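Gurnmont Pedley Washbasin, White Ceramic

Item type: bathroom washbasin
Material: ceramic
Color: white
Faucet: single lever, chrome, sold separately
Drain: round, chrome, included
Lead time: 12 working days

The Pedley is the largest basin in the Gurnmont range. It is a plain rectangular basin for family bathrooms, utility rooms and small workplaces where people need space to wash more than their hands. The bowl is deep and the bottom is flat, so a bucket or a soaking shirt will stand in it without tipping over.

The rim is broad and flat. You can put a cloth or a bar of soap on it while you work. At the back there is a ledge for the faucet, with enough room beside it for a bottle of soap. The front drops down in a thick apron, which hides the fixings from anyone standing at the basin. The floor underneath stays clear for mopping.

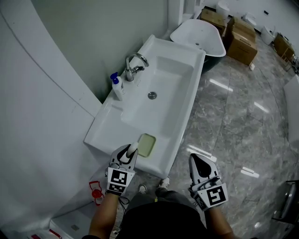 Most customers order the Pedley with the Mamani faucet. It has a curved gooseneck spout and one lever for flow and temperature. The high spout leaves room to fill a tall jug. If you already have a faucet you want to keep, send us the size of its base before ordering and we will tell you if it fits the hole. The basin comes with one faucet hole. We can't drill a second one.

Fitting

The basin is heavy and needs two people to lift it. It must be fixed to a solid wall. On a stud wall, put in a timber support between the studs first — the plastic plugs in the box are for masonry only. Run a bead of clear silicone along the back edge once the basin is level and leave it overnight. The bracket set is rated for 300 pounds. Don't use the brackets from the older Wudico basin, as the holes are spaced differently.

Cleaning

Wipe the bowl with a soft sponge and ordinary liquid soap, then rinse. Go over the flat bottom and the corners, where soap film collects first. Limescale around the drain comes off with white vinegar left on for a few minutes. Keep vinegar off the chrome, and don't use scouring powder or steel wool on any part of it. Chrome only needs a damp cloth and a dry one after.

Delivery and returns

Basins go out on a pallet to a ground-floor address. Check the corners of the basin before you sign. Chips reported later than 21 days after delivery are not covered. Unused basins can be sent back in the original box, less the cost of carriage.

Trade orders

Builders and property managers can ask for trade prices on any order over $1,000. Contact Sheyla Betancur in the trade office and include the delivery address and the number of basins. Prices on this page are held until 1st September.

Also in this range: Pedley corner basin, Pedley bracket set, Mamani faucet, spare chrome drain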